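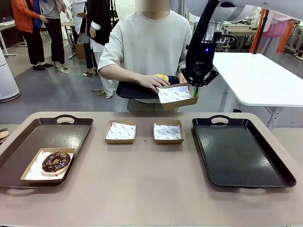

Home | Topics | Work and Industry | Food Service | Random article

Search this encyclopedia Go

Assisted donut packing

Assisted donut packing is a form of counter work in which a two-armed robot and a human worker share one table and put donuts into small paper-lined boxes. It is used in bakeries and in company canteens, where many single portions are needed in a short time.

Work at the table

The worker brings the donuts on a tray and stands across from the robot. Glazed donuts are difficult for a gripper, as the icing is marked easily, so in many places the robot handles mostly the boxes and the person remains responsible for the donuts.

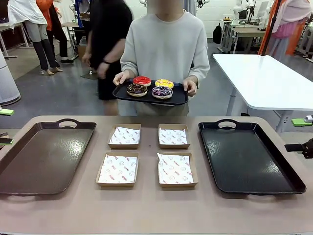 Tray with four glazed donuts held behind the packing table; the lined boxes are still empty.

Effects on staff

The bakery chain Puma introduced the method in April at 14 counters, under the project name Jevley. Before this, two persons packed at each counter. Now one packs, and the other was moved to sales or to the early baking shift, which starts at 4 a.m. and is not liked by everybody.

Weronika Stępień, who studied the project, interviewed 172 employees. Many reported less pain in the wrists -- but also less conversation during the work. Some said that they wait for the robot more often than it waits for them. Octavio Llanos, a shift leader, asked that workers may set the speed by themselves, and this was accepted.

See also: Collaborative robot; Kanus (packing system); Job rotation

This site uses cookies. Accept | Settings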